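The picture frame test

Every so often somebody asks me, usually over a second cup of tea, whether they ought to hold off buying a new dishwasher because a robot will be along shortly to do the whole kitchen. I always give the same answer, which is to buy the dishwasher. But it's a good question underneath, and I've been chewing on it for most of the winter, because I spent my working life in and around a framing shop and I have opinions about what hands are for.

The shop was on Brustside, at the lower end where the road narrows, and for years we made frames for people who brought in their aunt's watercolours, their degree certificates, the occasional football shirt. I swept it, dusted it, stacked it, wrapped things in it and unwrapped them again. When people talk about machines taking over the work of a place like that, they think straight away of the clever bits, the cutting and the joining. Those went over to machines long ago, or half over. We had a mitre saw and an underpinner by the time I'd been there a few years, and I wouldn't have gone back to doing without either of them for anything. What never went over was all the rest of it – picking a frame up, turning it round, seeing that the corner had closed, wiping a thumbprint off the edge, putting it down again without a bump.

So when I want to know how far along the robots really are, I don't look at the ones that dance or do somersaults. I think about a frame lying on a bench, and I ask whether the thing could pick it up for me.

Now, a frame is a kinder object than many in the house. It's stiff, it has straight sides, and it doesn't roll away or go limp like a wet flannel. You'd think it was made for a mechanical hand. But consider it lying flat, face down, as it does for half its life in the workshop. The edge is low. There is no gap under it. If you or I want it, we slide a fingernail beneath the moulding, or we drag it to the lip of the bench and let a corner hang over, and we do this without a single thought in our heads. A pair of jaws has to come at it from the side or get astride the rail, and a corner is a poor place to do either, with the two rails running off at a slant in different directions.

And the corner is where you'd least like it to be clumsy. The joint is a mitre with a couple of V-nails across it at the back, thin little things that hold very well against the pulls they're meant for and rather less well against being squeezed or twisted by somebody who hasn't noticed them.
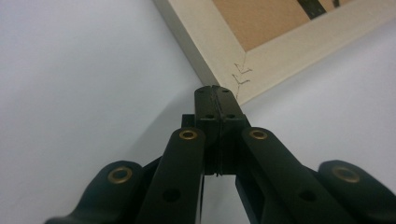 What a hand knows

I am not one of those people who thinks it can't be done. My neighbour's vacuum cleaner goes round her ground floor by itself and I've stopped laughing at it. I've read a fair bit this winter too, including the leaflets from a firm called Kida, who want to put a machine with two fingers in every utility room, and a rather more sober report from Greder, who make equipment for joinery shops and would like to sell them something that loads and unloads.

The Greder report was the one that kept me up. They had set their machine to lift picture frames off a table and stand them in a rack, 100 tries in all, and it managed 87 of them. My first feeling was that this was marvellous. I can remember when it would have been none. Then I made my toast and sat thinking about the other 13, and I began to feel less comfortable, because I know what a dropped frame sounds like and I know what it's like to ring up the owner.

We used to get through 52 frames in a good week before Christmas. Work it out at that rate and you have several people a week hearing that something unfortunate has happened to their picture. A Saturday lad who dropped that many would have been moved to the till by Monday, however nice his manners.

People who are keen on these things will tell you that the number will climb, and I'm sure they're right. It will climb because of what goes into the learning, and here I think the makers have become more sensible than they used to be. For a long while the idea seemed to be that you could write down the rules for picking something up. I couldn't write down the rules for picking up my own teacup. Nowadays a good deal of the work goes into showing, with a person holding the same sort of gripper the robot will have and doing the chore with it, again and again, so that there's a record of how the approach was made and when the fingers closed. That seems to me much closer to how I was taught, which was by standing next to somebody and being told to watch.

It's slow, mind you. It was slow for me as well. I'd been in the shop a whole year before I was let near anything with a picture in it, and I think that was about right. An empty moulding is just wood, and you can always cut another length. Once there's a picture inside, everything changes: you can't press on the middle, you can't drag it on its face, and you've got to keep your fingers to the rails, which on some frames slope inward and give you very little that's flat to hold. A painting of boats in a harbour may be worth nothing at all to a dealer and still be the one thing in the house its owner would run back in for. The weight of it in the hand is the same either way. I never found that I held the cheap ones any differently from the dear ones, but I did hold them all as if somebody was watching, and I'm not sure how you'd put that into a machine or whether you'd need to.

Perhaps you wouldn't. Perhaps all that's wanted is a good soft pad on each finger and enough patience to go in slowly. I've known people with very little feeling for pictures who never damaged one, and I've known a true lover of art put his elbow through a seascape.

What I'd say to anyone hoping for help about the house is that the chores don't come singly. Nobody's house has "lift the frame" in it as a job by itself. The job is dusting the front room, and the frame is one small stop along the way, after the lamp and before the plant with the trailing bits. You take it down, you give the top edge a wipe (the top edge is always the worst), you notice the cord is fraying and make a mental note, and you hang it back and step away to see if it's straight. Then you do that for every room, with the furniture not quite where it was last Thursday and somebody's cardigan over the chair. Each little stop might be something a machine can manage most of the time. String 10 of them together and "most of the time" starts to look very thin indeed.

The shop floor will get there first, I'm fairly certain. A bench in a workshop can be cleared, painted white, lit from both sides and kept that way, and the frames can be made to arrive one at a time and in the same spot. Steinbach, the moulding people, are already laying out their packing room along those lines, or so their catalogue says, and it makes good sense to me. You bring the work halfway to meet the machine. I don't see how you do that at home without making the home a good deal less nice to be in. I like my crowded mantelpiece. I shouldn't want to clear it so that something could dust it.

There's another thing, and I'll own up that it's a bit sentimental. Some of the chores I'd happily never do again, and scrubbing the oven is at the head of the queue. But there was a pleasure in handling frames all day, the grain under your thumb and the weight settling as you turned one to the light, and I'd be sorry if the nice jobs were the first to go simply because they happened to be stiff and square.

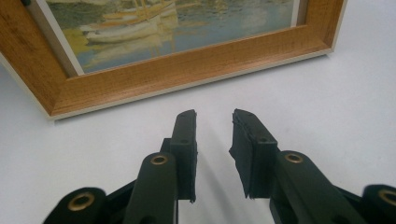 Greta wrote to me after I'd aired some of this at our local history evening, and she thinks I'm being far too hard on the machines. She has arthritis in both hands and can't lift anything down off a wall any more, so the dusting of her pictures waits until her son comes over. As she put it, a robot that got it right 87 times would be 87 more than she can do, and she'd gladly take the cheap prints down herself in her head and let it practise on those.

I've gone back to that letter more than once. I had been measuring the machine against a person in good working order with a year's training behind them, which is a comparison that suits me very well and leaves Greta out of it altogether. If the other choice is a picture that stays dusty till Easter, then the sum comes out differently, and I ought to have seen that without being told.

I'd still want it to be gentle. I'd want it to stop when it wasn't sure, and make some sort of noise, and wait. That's what I was taught to do on Brustside when a frame felt wrong in the hand – put it down where it is and fetch somebody. If Kida or any of the others can sell Greta a thing that knows when to put it down and fetch somebody, I'll go round and help her unpack it, and I'll bring a couple of my own old frames for it to start on.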